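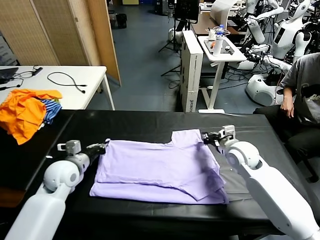
New heating and cooling for the Wendby ferry terminal

I've been itching to write this one up since March, and now the paperwork is signed I'm allowed to. We've got the Wendby ferry terminal job! Fluvum will be supplying the balancing and control valves for the whole building, both the old waiting hall and the new wing going up on the harbour side, and the first pallets have already left our warehouse.

If you've ever caught the early boat from Wendby in winter you'll know why the place needs some help. The old hall is a lovely building (big timber ceiling, long windows, terrible draughts) and the heating in it has been patched so many times that the drawings and the pipes parted ways years ago. The café end cooks. The ticket counters freeze. Staff told me they keep a spare jumper in the drawer all year round, and I believe them, having stood there for an hour in my good coat wishing I'd worn a worse and warmer one.

What's happening now is a proper redesign. The engineers at Luo have split the terminal into four zones, each with its own circuit, so the departure hall can be warmed up before the first sailing without heating an empty office wing at the same time. Ninety of our pressure-independent valves go in altogether, with 50 of them in the new wing and the rest threaded through the old hall wherever the existing pipework will let us in. Some of those spots are tight. There's one above the baggage store where I could get my arm in or the torch in, and I had to pick.

The doors are the tricky bit with any terminal, of course. You have a quiet room ticking along nicely, then a ferry docks, the doors all open at once and a few hundred people walk through with the sea wind right behind them. An hour later it's empty again. A system balanced for one of those conditions is going to be wrong for the other, and on the old setup, when one circuit opened up it robbed the next one along, which explains a lot about the ticket counters. The new valves hold the flow steady in each branch regardless of what the neighbours are up to, and that's the part I get excited about (my family has asked me to stop bringing it up at dinner).

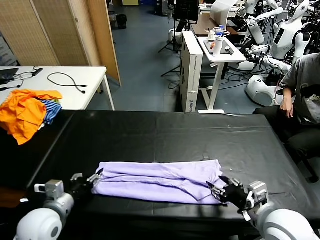 The folded lavender garment on the black-covered table.

Lundier are doing the installation, and I'm really pleased about that. We worked with their crew on a hospital laundry a while back and they label everything, even the bits that'll be behind plasterboard. They'll be working nights for the most part, between the last boat in and the first boat out, so passengers shouldn't notice much beyond the odd stretch of hoarding and a smell of flux. The café stays open throughout. I asked about that one specifically.

There was a bit of a debate over the pumps. The original plan was to replace the lot, but two of them are in better nick than anyone expected, so they're staying on as standby units and the money saved is going towards insulating the riser at the north end. Sensible, I reckon. That riser has been heating a stairwell and a cleaning cupboard since well before my time, and it must be the cosiest cupboard on the coast.
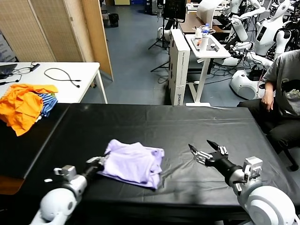
The new wing gets cooling as well, the first the terminal has ever had. Summers have been creeping up and all that glass facing the water turns the upstairs lounge into a greenhouse by about two in the afternoon. Chilled ceiling panels are going in up there, fed from a plant room on the roof, and our valves will sit in the corridor ceiling where the maintenance crew can reach them off a stepladder instead of having to clear out the lounge.

Work on the old hall starts once the new wing has its roof on. Commissioning is planned to run for 73 days, which sounds like a lot, but it takes in a good stretch of cold weather and I'd much sooner find the problems then than have somebody ring me about them. I'll be up there for the first flow readings, with the good coat left at home this time, and I'll post the results here when we have them.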